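Section 5: Folding your tops on the bed

I do all my folding on the bed, so this part of the guide assumes you will too. Any flat, padded surface will do, but a bed saves your back!

Before you start

1. Pull the cover straight. A few creases won't hurt, so don't spend ages on it.
2. Tip your bundle out at the far side (away from you) and take one piece at a time.
3. Pick it up by whatever bit is nearest and let the rest fall loose.

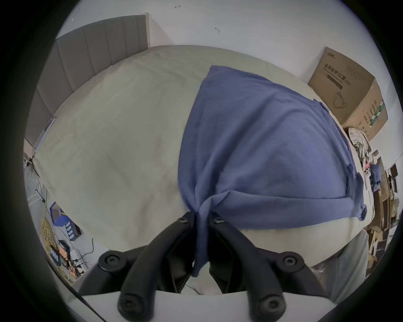 Fig. 7. Blue cloth on the bed, gathered at one end.

Note: if a piece comes out of the bundle in a twist, don't tug at both ends. Hold one end, lift, and give it a gentle shake until it drops open. Thin jersey stretches if you pull it about, as I found with a very nice top in March.

Finding the shoulders

4. Feel along the edge for a hem, then follow it up to a sleeve opening. Once you've got a sleeve you're nearly there.
5. Lay the top face down and smooth it from the middle outwards with the flat of your hand.
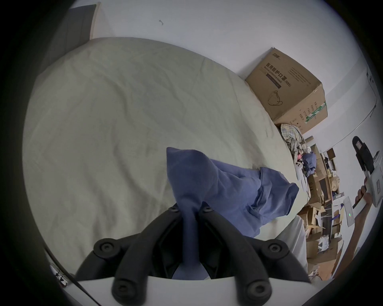

6. Fold one side in, sleeve and all, then the other, and bring the bottom up to the collar in two goes. If you're using the Catuvero folding board, slide it in before you fold the sides and take it out before the last turn.

Caution: keep anything just ironed off the pile until it has cooled, or the creases set (and you'll be doing it all again).

7. Stack with the folded edge facing you. For drawers, see the Drindier insert sheet, which has the sizes.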